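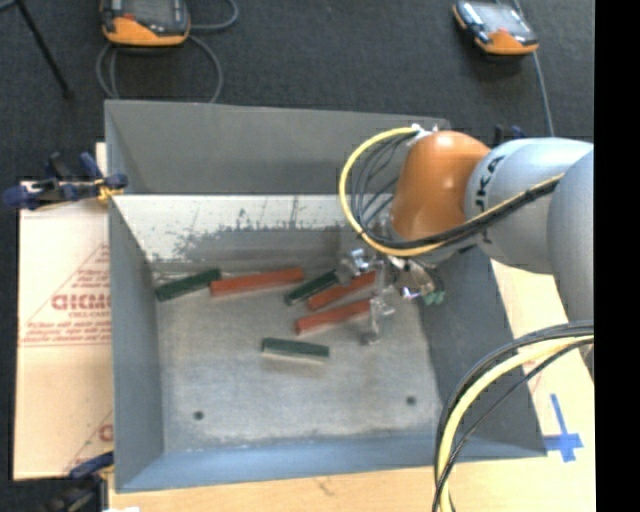
Workshop notebook – PA and backline bench
Jan 16, 2025

Bass rig for the Lutdale show
Opened the Kristiansen head again. Hum is still there with nothing plugged in and the master right down, so it's after the volume pot. Reflowed the ground lug by the output transformer and it dropped a fair bit. Not gone. Filter caps look original and I'd sooner change the lot than chase one. Ordered a set, job number 2287.

Speaker cab is fine. One loose T-nut on the back panel, glued and pulled up tight. Grille cloth has a tear near the bottom corner, left it.

Horn mics
Tried the three clip-ons the brass section complained about. Two are good. The third cuts out when the cable is bent at the connector, so new connector and a bit of heatshrink over the strain relief. Talked into it for a while and wiggled it, no dropouts. Would like to hear it on a real trombone before it goes back in the case.

Clavinet
Hammer tips have gone to goo on most of the low octave. This is the same batch we fitted in August, so either the rubber is bad or the storage room is getting too warm. Put a thermometer in there. Pulled the worst ones and cleaned the strings with isopropyl. Don't use the citrus stuff, it leaves a film and the yarn soaks it up.

Pickup output measured low on the treble side. Might be the height again – check before ordering anything.

Monitors
Skodent wedge, serial ending 232: horn driver open circuit. Swapped in the spare diaphragm, sweep sounds clean up to where I can hear it. Polarity checked against its mate. That was our last spare.

Rukov desk, channel strip faders scratchy on the drum group. Cleaned them and worked them back and forth, better. The kick fader still jumps near the top of its travel and wants replacing. Taped a note on it.

To do
Caps in the Kristiansen head when they arrive, then a long soak test at rehearsal level
Price diaphragms, get more than one this time
Hammer tips from the other supplier
Re-label the multicore tails, the colour tape has faded and the grey and white look the same under stage light
Find the long IEC leads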